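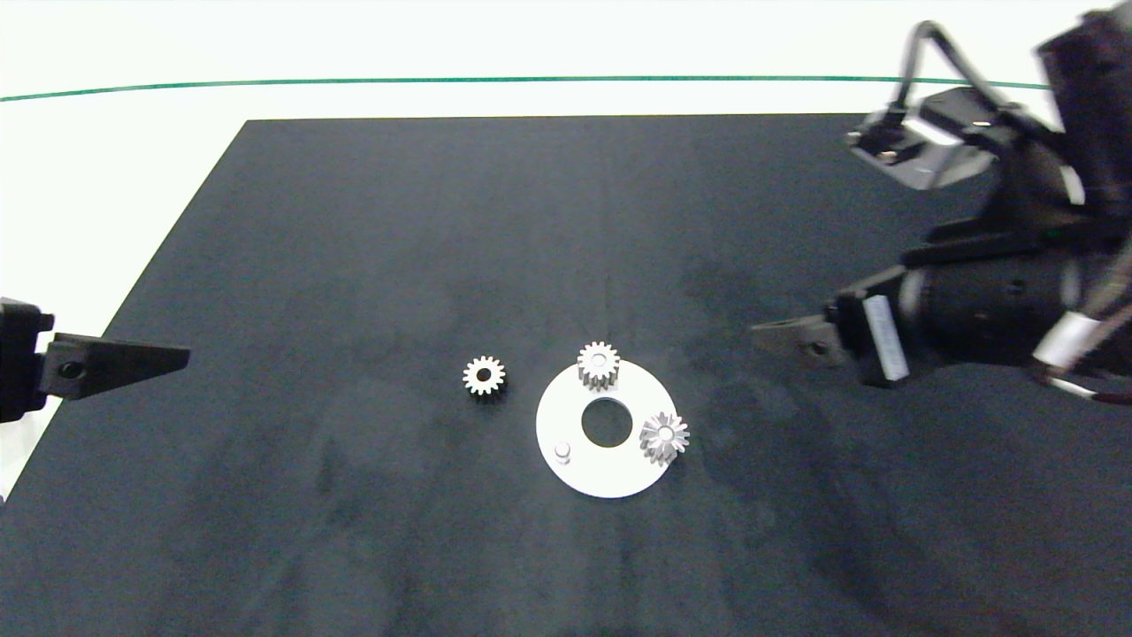 Withdrawal from Grevance stuck on pending

Marama Hapeta
I moved 500 USDT out of Grevance to my own wallet in March and the withdrawal still says pending. There is no transaction ID on the page. Support sent one automatic reply and closed the ticket. Is the money lost, or is there something I should be doing?

Willy Coppens
Same thing happened to me. Just wait.

Zarmeena Durrani
If there is no transaction ID, the coins have probably not left the exchange yet. Look under Account, then Security, and see whether a check is waiting for you. Mine was held until I confirmed my address again — the email about it had gone to spam. 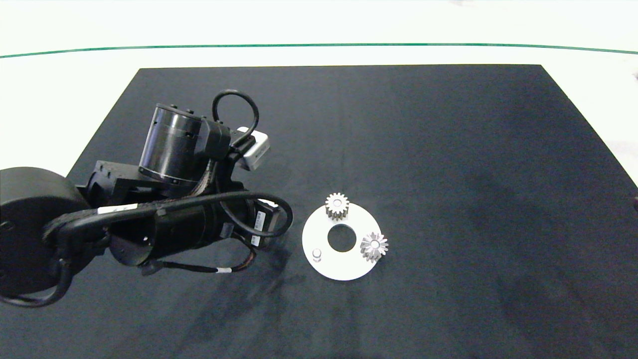 Once that is done, cancel the withdrawal if the button is still there and send 10 USDT first as a test. Check which network you picked as well. My wallet took one and Grevance had chosen another by default. Open a new ticket, as replies to a closed one don't seem to get read, and put the withdrawal time and the amount in the first line. Mine was answered in 5 days.

Don't reply to anyone who messages you here offering to recover it for a fee.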